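Vesance Path Surfacing, 15 kg bag

Vesance is a cold-lay repair material for asphalt paths, cycle tracks and park routes. It is supplied ready mixed by Tristov and is intended for local authorities, schools and estate managers. The material may be laid in damp conditions, provided that standing water has first been swept from the area to be repaired.

Wide paths with grass verges should be inspected along both edges before an order is placed, as well as across the middle, where rain tends to lie.

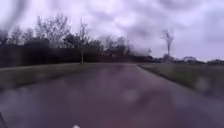
Ocampo Parks wrote to us in January that the material had set well along the edge of their main path, but that they would have welcomed clearer advice on quantities. The ordering table has been revised accordingly.

Bag weight: 15 kg
Minimum order: 1000 kg
Full load: 3000 kg
Colour: dark grey
Storage: under cover, off the ground

Turkeo edging strip is sold separately. Prices are valid from 01/10/2025 and exclude delivery.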